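Notebook, kitchen task group, July
Entry: canister hold and tilt, student team

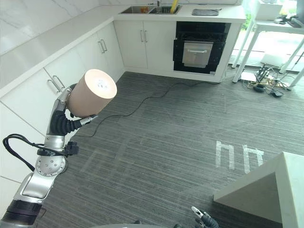
Setup

Kitchen bay, base parked at the tape marks on the carpet. Left hand on the canister, right gripper low and idle. Controller config is Daten branch, Guilan's grasp table loaded unchanged. Start 14:20.

Task per the competition sheet: pick up canister, tilt, hold 12 s, set back upright on the counter. Spills and drops both score zero. We are allowed one regrasp and have not used it so far.

Runs

Block A, 36 attempts, fingers closing low around the base. 5 drops, all during the tilt. No drops during lift.
Block B, 15 attempts, same grasp, wrist speed cut by half. 1 drop.
Total 51. Log is under Brollar/hold_tilt, one file per block.

Wrist current climbs during the hold and levels off near the end. Cường suspects the thumb is carrying most of the load. Plausible, but we don't log the thumb separately. Anežka to add the channel before the next session.

Problems

- Attempt 22 aborted by watchdog at 600 ms. Network, same as last month. Not counted as a drop.
- Cable loop at the elbow joint: check clearance at full wrist roll before going past the current tilt limit.
- Place step lands short of target by a finger width. Offset is consistent, so probably the hand frame. Duyên has the calibration sheet.

Next

Repeat block B with canister filled to the competition weight. Ask Fulvio if the slower wrist still fits the time limit.

GJ: it fits, but only without the regrasp.

3 comments
12 shares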